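Folmont House Facilities Helpdesk
Ticket 455
Category: Dining and kitchenette
Location: Second-floor common room, round table
Raised by: Vitória Calado
Assigned to: Kipchumba Khaemba
Priority: Low
Status: Resolved, monitoring until the end of March

Summary as submitted
Cutlery is being left on the round table in the common room between sittings and is not returning to the kitchenette. The drawer is short of spoons at breakfast, while knives and forks are unaffected. Residents have also reported that spoons put out on the table do not match and that it is unclear which of them are clean. Please advise on a procedure.

Entry 1, K. Khaemba, 09.20
Ticket accepted. The matter was raised previously under Tavares Catering, the former contractor, and closed without action when the contract ended. No record of a cutlery count has been found in the handover papers. The inventory sheet states 100 teaspoons and dessert spoons combined for the whole building. Requester asked to confirm whether the shortage is limited to the second floor.

Entry 2, V. Calado, 10.05
Confirmed. The first-floor drawer is full. Ours held 14 spoons this morning, and that includes the serving spoon.

Entry 3, K. Khaemba, 11.40
Attended the common room and spoke to Amândio Pacheco, who looks after the kitchenette in the mornings. He reports that spoons are taken to the table for drinks and then stay there, as the tray for used items was moved to the corridor when the shelving was fitted. Residents have been asked to carry used items to the corridor but the notice is on the inside of the cupboard door.

Actions taken:
Used-items tray returned to the worktop beside the sink.
Notice moved to the outside of the cupboard door.
All loose spoons in the common room collected and washed.

Entry 4, A. Pacheco, 15.15
The tray is being used. The table was clear after lunch, but spoons had gathered on it again by mid-afternoon. I would point out that the placemats contribute to this. Residents put a spoon down partly on the mat and assume it has been laid for the next person.

Entry 5, Rodrigo Valente, Purchasing, 15.50
For information, a replacement order with Hatmont has a minimum quantity of 3,000 pieces across all lines and cannot be justified for one floor. Please exhaust other measures first. Mixed patterns are acceptable provided the items are sound.

Entry 6, K. Khaemba, 16.30
Noted. No order will be placed. The table was inspected again this afternoon. Four metal spoons were lying on it with a phone, a cup, a small printed packet and a clear glass container with a little liquid at the bottom. One of the spoons was partly over the cat placemat, as Mr Pacheco describes.
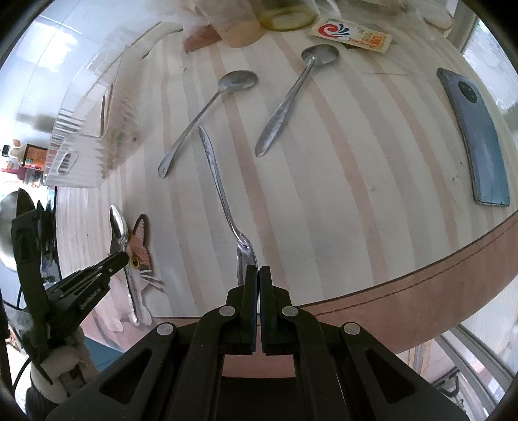 It is therefore proposed that any spoon found on the table outside meal times be treated as used and placed in the tray, whatever its appearance. Clean spoons will be kept in the drawer only. Placemats will be stored in the sideboard and put out when the table is laid. Personal belongings remain the responsibility of residents and should not be moved by staff, except where the table must be wiped.

Entry 7, V. Calado, 16.45
Agreed on behalf of the second floor. Please send the wording to Tomás Henriques so that it can go into the residents' bulletin.

Entry 8, K. Khaemba, 17.10
Wording sent. Drawer to be checked each morning before breakfast and the figure entered on the kitchenette sheet. If the shortage continues, a transfer of spoons from the first floor will be requested under a separate ticket. The same arrangement may be offered to Fustbridge House on request.

Status changed from Open to Resolved, monitoring.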